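Devoluciones en una tienda online pequeña: ¿cobro el envío de vuelta o me lo como?

Rostyslav Pasichnyk
Tengo una tienda online de mochilas y fundas desde febrero. Vendo con Briltus y mando los paquetes con Galtia, que cumple cuando le apetece. El mes pasado salieron 148 pedidos y la devolución gratuita me está dejando el margen en nada. Hay una clienta que pide tres colores y devuelve dos, siempre, con una nota muy amable. Mi cuñado dice que si cobro la vuelta dejarán de comprar. Mi cuñado vende pisos. ¿Alguien ha pasado de gratis a de pago sin hundirse? ¿Y cómo se lo contasteis a los clientes?

Mathias Gruber
Pasé por lo mismo con menaje de cocina. Lo que me funcionó fue dejar el cambio de color o de talla gratis y cobrar solo cuando piden el dinero. La mitad de la gente no quiere el reembolso, quiere la otra mochila.

Antes de tocar nada, saca el listado de pedidos y apunta el motivo de cada devolución. Yo repasé 1019 líneas una tarde entera, con café, y resultó que 141 devoluciones eran del mismo escurridor. No tenía un problema de política de envíos, tenía un escurridor feo. Lo quité del catálogo y no lo ha llorado ni el fabricante.

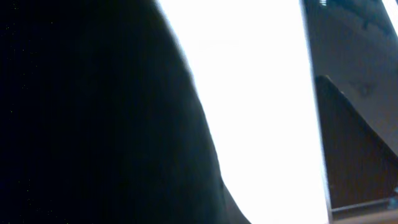
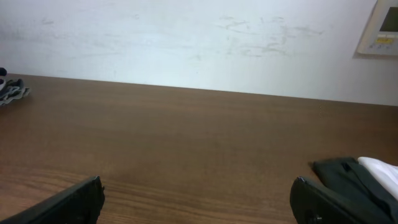

En la segunda foto, la mesa y la pared.

En cuanto al aviso: ponlo en la ficha del producto y en el carrito, antes de pagar, con el importe exacto. Esconderlo en las condiciones generales te ahorra un disgusto hoy y te regala cuarenta correos en mayúsculas después. Y si el artículo llega roto o te has equivocado tú, la vuelta la pagas tú, sin discutir. Los pedidos anteriores al cambio se quedan con las condiciones antiguas.

Illia Fedoruk
Pon devolución gratis y sube los precios. Lo hace todo el mundo.

Zakhar Karpenko
Lo de subir precios vale si nadie compara, y en mochilas compara hasta mi madre.

Añado una cosa a lo de Mathias: pide a Galtia tarifa de retorno aparte. La mía no aparecía en la web, hubo que llamar y aguantar la musiquita, pero existe. Con Fluvov también la negocié, aunque ahí me pedían un mínimo de 340 envíos al año. Y mira las fotos de tus fichas. Si el verde de la pantalla no es el verde de la mochila, tu clienta de los tres colores está haciendo control de calidad y encima te lo agradece por escrito.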